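4. Comparing Two Grippers in the Plulivico Simulator

By now you should have the simulator open and the arm answering the controller, so we can get to the part most people came for (and the part I like best!): putting one gripper through its paces and then swapping in another to see how they differ. Set aside a quiet morning for it. You can do it faster, but the first time through it's nice to have room to repeat things.

4.1 Before you start

Save your current workspace under a new name. The comparison tool writes its results into whatever workspace is open, and it will happily write over last week's.

Note: If you changed the controller port in Section 3, leave it alone. The default is 2826 and both gripper profiles expect to find the arm wherever you last told it to be.

4.2 Running the first gripper

1. Open the Grippers panel and choose Parallel, Two-Finger.

2. Load the tabletop layout. Give it a moment to settle, as the objects are dropped in from a hair above the surface and some of them take their time lying down.

3. Set the closing force to 10 and the approach to Straight Down. You'll be tempted to try an angled approach right away, and you're welcome to later on, but please get one plain set of results first.

4. Pick a target from the object list. Boxes are the friendliest place to begin, and thin, flat things like pencils and discs are the hardest, so work your way toward those.

5. Press Step, and keep pressing it until the fingers have closed on the target. Now pause and turn the view with the mouse so you can look at the grip from the side, with the arm's elbow out of your way if you can manage it. 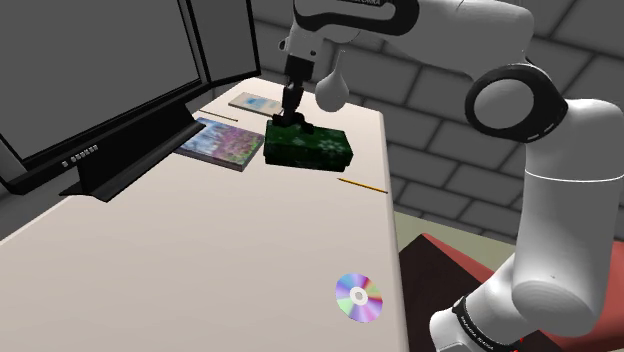
Elaine Andrade wrote to us that she gets steadier results by lowering the closing force a little after the fingers meet the object, and that she'd do this before judging any gripper on its lift.

We've tried her tip since, and it's a good one for light targets. You'll find the setting under Hold Force.

6. Press Lift, then Save Trial.

Caution: Don't change grippers while the simulation is paused in mid-grip. Release the object and send the arm home first, or the new fingers may load inside the object and fling it across the room.

4.3 Running the second gripper

7. Choose the other profile and repeat steps 2 through 6 with the same target and the same force.

8. Open Compare and tick both trials. Slip is shown in the left column and closing time in the right.

If the Compare button stays gray, one of the trials was saved without a lift. Run that one again.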